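Looking after footy cards, programs and ticket stubs at home

Updated 2024-10-14

Wash your hands with plain soap and dry them fully before you handle old cards. Skip the hand cream until you've finished. Cotton gloves snag on soft corners, so bare clean hands are better for anything printed on thin card.

Sort on a clean table with no drinks on it. Work in small piles and put each pile away before starting the next.

Rubber bands have to go. If one has perished and stuck, leave it there and lift off the loose bits only. Pulling takes the ink with it. Cards that have been bulldog-clipped will have a dent, and it won't press out.

Old staples in programs rust and stain the centre pages. Slide a strip of thin plastic under the legs of the staple, bend them up with a blunt knife and ease it out from the other side. Don't put a new one in.

For sleeves, look for polypropylene or polyester. Soft PVC pages go tacky and can lift the colour off a glossy card. The Kulen pages I use hold 4 postcards each, or 8 cards if you put them back to back. Engelhardt make a stiffer one for full programs, but it's tight on anything over 22 cm wide.

Programs can stand upright if they're held snugly. If they lean, they curl, so fill the gap with a piece of acid-free board. 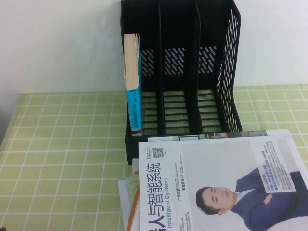
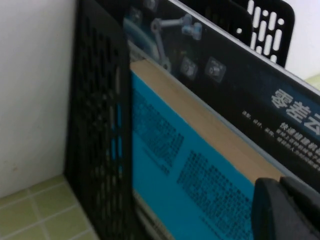
A reader in Cunine wrote that she gave up on standing her grand final programs after one summer, even with board behind them, and now lays them flat in a shallow box with the biggest at the bottom. She also turns the stack over every August and hasn't had a curled cover since. Flat is certainly safer for the thick ones. Keep the stack low or the bottom covers will take a print from the page above.

Ticket stubs from thermal printers fade whatever you do. Scan them front and back as soon as you can, then keep them in the dark.

Never use sticky tape on a tear. Put both pieces in the one sleeve.

Sheds and roof spaces are too hot in summer. A wardrobe on an inside wall is fine, ideally at 21 degrees or under. Sachets of silica gel help in damp houses, but check them with the seasons.

Label the sleeve, never the card. I use Fasell pencils, the soft ones, on a slip of paper tucked in behind.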